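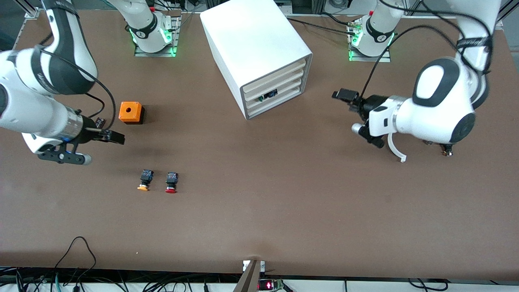
Figure 2. Two white robot arms over a brown tabletop, with a small orange block near one gripper.

3.2 What visitors did at the garden

I picked Omton Garden for this part of the study mostly for its layout: the lake path and the fern gully start at the same gate, so people have to choose (and I could sit on a bench and watch them do it!). Over June we logged 3,125 visits, and 164 of those visitors stopped to fill in my paper survey on the way out.

I'd expected the lake to win easily. It did on sunny mornings, but once the day warmed up, folks drifted into the gully and stayed there, sometimes for up to 3 hours. Families liked the Kaijage Walk, the short guided loop past the medicine plants, and plenty of them wrote that they'd have gone around again if the tour ran more often.

My survey had a weak spot, I'll admit. Two of the questions about signs were worded so much alike that people skipped the second one, so I've merged them in the table for Betel Park, our other site, as well. The answers on benches and shade I left alone, and those come up again in section 3.3.

Last updated: Aug 8, 2021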